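By the time I reached Linness that morning I'd already rehearsed the breakfast task on the bus, both hands in the air, pinching at nothing (the woman opposite moved seats). We needed 263 good examples by September and I wanted every one of them to be mine!

Irketetti had hired me for my hands. Fifteen years of icing cakes, and now I stood at the controls and showed a pair of black grippers how to lift toast, how to come at a cup from the side, how to leave a bowl alone when it wasn't wanted. Each go was saved. Each go, good or clumsy, went off to the learner, which we called Fumeck after the noise it made starting up.
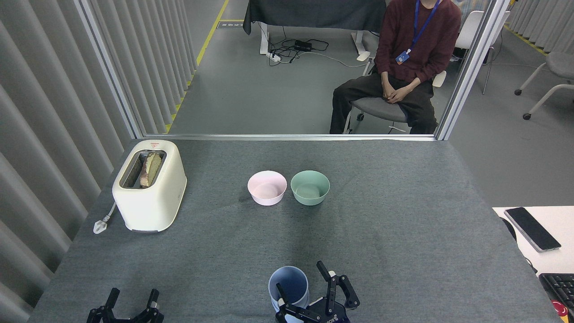 My first 13 goes that day were dreadful and I loved them. I'd close too early, or sweep in too wide, and then I'd feel it, that small sweet click in my own wrist when the fingers were just where they ought to be. Again! Again, a bit slower!

At four we let Fumeck try alone. It reached for the cup, stopped short, and gave a tiny tilt to the left before closing.

I knew that tilt. I'd done it over every cake I ever finished, checking the edge, and I'd never once told anybody about it.

"Another 200," I said, and pulled my sleeves up.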